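**Festival notes: the pass, the lines and the one good surprise**

The Coromstead festival says it sold 2,385 passes this year, and I believe it, because I stood behind most of those people on opening night. The program promised "an intimate gathering." The line for the first feature went out the door, past the coat check and into the parking lot, where a person in a headset told us to keep our energy up.

I've been going to this thing for 8 years and writing it up for this newsletter for most of them, so take my grumbling as coming from someone who keeps buying the pass. But the festival has picked up a habit of announcing every screening as an event. There was a talk before the film, a toast after the film, and on Sunday a "listening walk" between two films that turned out to be the ordinary walk between the two theaters, with a handout.

The big ticket was *Kamaleo*, a documentary about a fishing harbor presented with a live string trio. I went in with my arms folded. Live music with a film can be wonderful, but I've sat through enough of these to know it can also be a way of getting applause for a movie that wouldn't earn it on a Tuesday with the regular soundtrack. The trio played well. The film had maybe 30 good minutes in it, nearly all of them in the first half, when the director lets the boats come in and keeps quiet. After that we get narration, and the narration wants us to know that the sea is a kind of memory. The strings swelled every time it said so.

People stood up at the end. I stood up too, mostly to get my coat.

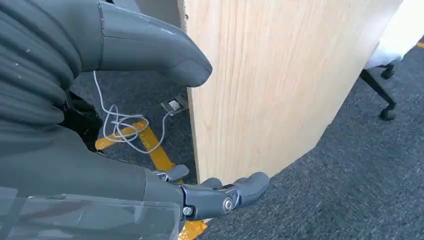 One subscriber wrote in after last week's short version of this to say I had the wrong end of it: the narration was the point, the trio was following the speaker's breathing, and anyone sitting near the front could hear how closely the two were matched. I was in the back under the balcony, so I'll grant that the sound may have been better up there. I still don't think a movie should depend on which row you're in, and the back rows paid the same price.

*Vitanska* was the other title everyone told me to see. It's a two-hour family drama shot in long takes, and it arrived with a stack of praise from festivals I didn't attend. It's handsome. The kitchen argument in the middle is as good as anything I saw all week. Then there are three endings, and the weakest one goes last. I'd like to see it again in a shorter cut, which I doubt we'll get now that it has won things.

The one I'd send you to is *Hoani*, which played at ten in the morning to a room that was almost half empty. No toast, no walk, no handout. A man fixes up his late brother's van and argues with the neighbors, and that's nearly all of it. The sound dropped out for a moment near the end and people just waited. I've thought about it every day since — more than I can say for the harbor.

As for next year, the organizers are talking about adding a second venue with 1,000 seats. I'd want to know how they plan to fill it at ten in the morning before I got excited. Early passes go on sale in November, and the price hasn't been posted yet.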